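Hi all, and thanks Conall for getting the separator thread going again. I meant to write Monday, but the glovebox had other ideas!

Our Dilter cells (zinc foil, mild sulphate electrolyte) have been holding up nicely on the thicker glass fibre – the best one reached 1,147 cycles before it shorted, and its twin gave up at 980.

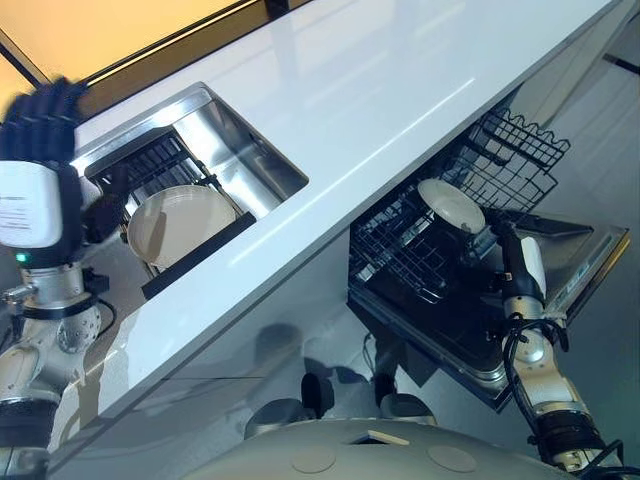

Conall Mac Mathúna wrote:
> Has anyone tried the Ruvholm cellulose with zinc? Mine shorts
> at 700 every time, and I can't tell if it's dendrites or just
> the stack pressure wandering.

I'd lean toward pressure, to be fair. We swapped the springs in 3 cells and the early shorts went away, though Pei-shan still reckons the paper is too thin whatever you do to it.

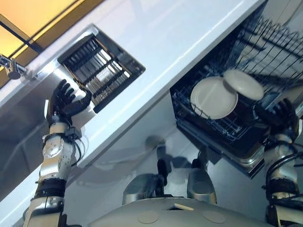 She also soaks hers overnight before assembly, and the first few cycles do look a good deal calmer. Happy to post you a few discs of the glass fibre if you'd like to compare.

Cheers,
Marlene Hawthorne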